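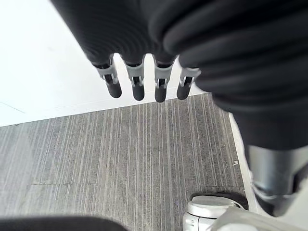 Four-finger hand with black sleeve fitted, fingers lowered over a carpeted floor.

Products > Teaching equipment > Edberg hand-teaching kit

Last updated: June 18, 2021

Edberg hand-teaching kit
Order code 3244

The Edberg kit lets you show a robot a household job by moving your own hands. Put on the gloves, take a step back, and the robot's fingers close when yours close. People grin the first time they try it, and most of them won't give the gloves back (we have stopped asking politely). It is the quickest way we know of to get from an idea for a task to a set of recordings you can train on.

There are two ways of working, and you can swap between them in the middle of a session. In remote mode you wear the gloves and drive the arm from wherever you have a clear view. In guided mode you hold the forearm and walk it through the movement yourself, with the motors gone soft so it follows you. Remote mode is lovely for picking up and putting down. Guided mode suits long, slow reaches — into a low cupboard, say, or down to the floor — where your own arm would get tired or go the wrong way round.

What comes with it
- Gloves, one pair, in 3 sizes (tell us which when you order)
- Foot pedal for starting and stopping a recording
- Wrist camera bracket with screws
- Ribbed fabric sleeve, black
- Wamar software on a memory stick, with 2 licences
- Printed setup guide

Setting up
Clip the bracket on before the sleeve goes over it. Pull the sleeve down until the finger joints just show, then open and close the hand a few times and check that no fabric catches. After that, run the short glove fitting in Wamar: flat palm, fist, thumb across, flat palm again. Do it again whenever a different person puts the gloves on.

Kitchens are where this kit really shines. Plates, racks, taps and drawers all ask for different grips, and you can feel yourself getting better at each one. Carola Bauerfeind, who wrote the setup guide, suggests holding the hand up, palm open, at the start of every recording. The software uses that pose to line up your fingers with the robot's, and it makes the clips much easier to trim later.
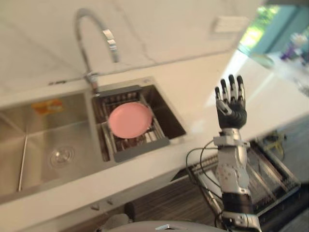 How many times do I need to show it the same task?
It depends on how much changes from one go to the next. A plate that always sits in the same spot takes far fewer showings than one that moves about. Start small, train, watch where it goes wrong and record more of exactly that.

Stanisława Kwiatkowski looks after our longest-running set of recordings, all of plates and bowls. It reached 823 clips in April and she is still adding to it. Her advice is to keep the clumsy ones — a fumble followed by a good recovery teaches the robot plenty.

The pedal cable is long enough to reach across a normal kitchen. Spare sleeves and gloves can be ordered separately, and older gloves will work with the new software once you have updated them.

Related items
Thongdee foot pedal, spare
Verum wrist camera bracket
Wamar software, extra licence
Ribbed sleeve, black
Edberg gloves, single pair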